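# The Oller two-part work table, in white

I sell four kinds of work table in the shop and this is the one I use at home, so you're getting the biased version. The Oller is a long white table with a top in two panels that butt up against each other in the middle. You get one big surface for spreading out stems, and when you move house (or just want to get it through a narrow door, like mine) it splits and goes through one half at a time.

I do a lot of flower and foliage work on it. Leaf sprigs, wreath bases, cuttings I've pulled out of the yard and haven't decided about yet. White is great for this! Dark green leaves show up clearly against it, so you spot the chewed ones right away, and the little pale stem ends don't vanish the way they did on my old oak table. It does show dirt, I won't pretend otherwise. A damp cloth and a drop of dish soap gets sap off if you do it the same day. Leave it till the weekend and you'll be rubbing for a while.

About the seam – people ask. There's a thin line where the two panels meet, and you can feel it with a fingernail. Mine catches the odd bit of leaf, and I run an old toothbrush down it when I clean up. Aldo Russo, who bought two for his classes, puts a strip of clear tape over his and swears by it. I tried that and didn't like the shine.

**What comes in the box**

- two top panels
- the leg set, 5 legs (the extra one goes under the middle, please don't leave it off)
- joining plates and screws
- a hex key, which you will lose

Putting it together took me 61 minutes on my own, and that included a phone call. With two people it's much nicer, mostly for the part where you flip it over.

I like a plastic bin at one end for trimmings. The Flakine bins we carry are fine, but any light one you've got will do, and you can sweep everything along the top and straight in. If you work with wet material, put a towel down first. The top doesn't mind a few drops, but I wouldn't leave a puddle sitting on the join overnight.

**Ordering**

We have 19 of these in stock as I write this (Jan 21, 2025) and the next lot from Oller isn't due until April. Pickup is free, and Ryota Kawaguchi does our local deliveries in the afternoons. Tell him if you've got stairs. For anything farther out, drop me a line with your zip code and I'll work out the freight before you pay – the panels travel flat and they're heavier than you'd think. 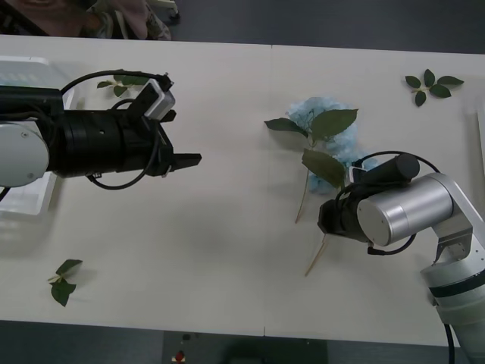 Spare joining plates and the middle leg can be ordered separately too, just put "Oller parts" in the subject line so I don't miss it.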